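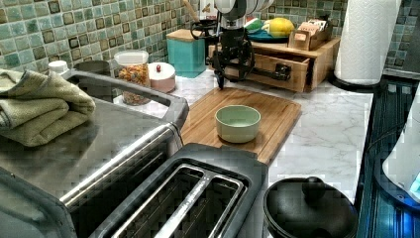 Fig. 3. Toaster and chopping board on the worktop

3. Connecting countertop appliances to the Ollasar load monitor

3.1 General

The Ollasar monitor measures the current drawn by each kitchen socket and switches off the lower-priority sockets when the total for the circuit passes the set limit. This section covers portable appliances only. For ovens, hobs and other fixed appliances, see section 5.

The monitor is supplied with the limit set to 16 A. It may be raised to 32 A where the kitchen is fed by its own ring circuit with a 32 A breaker. The limit must never be higher than the rating of the breaker.

CAUTION: The limit does not replace the breaker. Do not remove or bypass any protective device in the consumer unit.

3.2 Before you start

You will need the Groltero socket adaptors (one per appliance), the pairing key and the circuit label from the inside of the consumer unit door. Adaptors marked Bellamy are from the earlier range. They can be paired, but they report on/off state only and do not measure current.

The monitor accepts up to 8 adaptors. If more are needed, fit a second monitor and give it a different channel number.

3.3 Pairing an adaptor

1. Switch off the wall socket and unplug the appliance.
2. Push the adaptor fully into the socket. The front face should sit flat against the plate.
3. Switch on the wall socket. The adaptor lamp flashes amber.
4. Hold the pairing key against the monitor until the display shows ADD.
5. Press the button on the adaptor once. The lamp turns steady green and the monitor shows the next free position number.
6. Write the position number on the label supplied and stick it to the adaptor.
7. Plug in the appliance.

Note: If the lamp is still amber after 3 minutes, pairing has failed. Switch off at the wall, wait for the lamp to go out and repeat from step 3.

3.4 Setting the priority

Priority runs from 1 (switched off last) to 8 (switched off first). Heating appliances such as kettles and toasters should be given a high number - they draw a large current for a short time and can safely be interrupted. Fridges and freezers should be set to 1.

1. Select the position with the arrow keys.
2. Press SET. The present priority flashes.
3. Change the value and press SET again.

CAUTION: A heating appliance may come back on when power returns. Turn it off at its own control if the kitchen is to be left unattended.

3.5 Learning mode

With Iron firmware fitted, the monitor can record the normal draw of each appliance. Select LEARN, run one appliance at its highest setting and press SET when the reading is steady. Repeat for each position. Readings are kept if the power fails - a full reset clears them.

Section revised August 19, 2019. Technical contact: Florian Ammann.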